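Marnutik room tidying set: README

What the set covers
Laundry and bedding put in order in one furnished room at Gerodby. There are 68 sessions, each kept in its own folder with a short notes file. The things handled are ordinary household ones: dark clothes, white cloths, towels and a woven basket.

Couch and basket
Clothes start in a heap on the tan couch. White items go into the low basket on the floor by its front edge. Dark items stay on the cushion until the white ones are done.

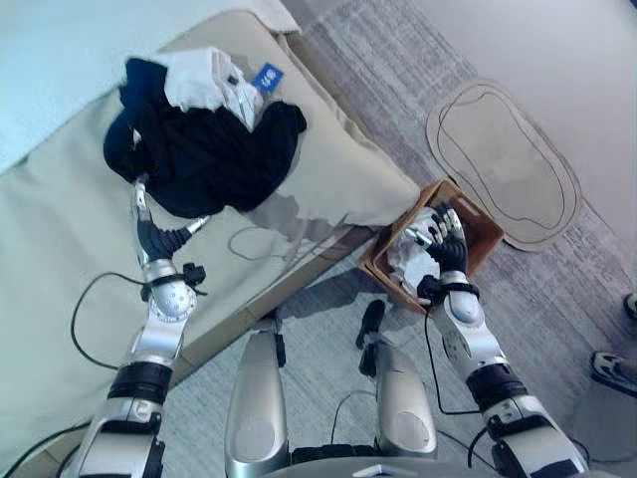 Bed
The bed has a sage-green duvet, a light green pillow and a beige runner across the foot. Towels are sorted on or next to the runner. Small black fabric items are listed as "dark, other" — we did not split them further. 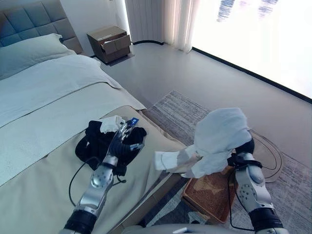 The duvet is not changed between sessions, so creases carry over from one folder to the next. Folder 11 has no notes file. Labels use British spelling, and "towel" and "cloth" are separate classes. If an item could be either, it is labelled "cloth".

Known gaps
Two folders, 2 and 35, stop before the basket is full. Lighting by the window is very bright and pale fabrics lose their folds there.

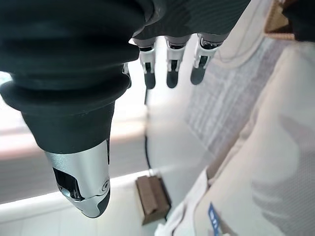 Gerodby, 18 May 2018

Item list corrected and 835 labels checked again. Send corrections to Fedir Hrytsenko, with the folder number in the subject line.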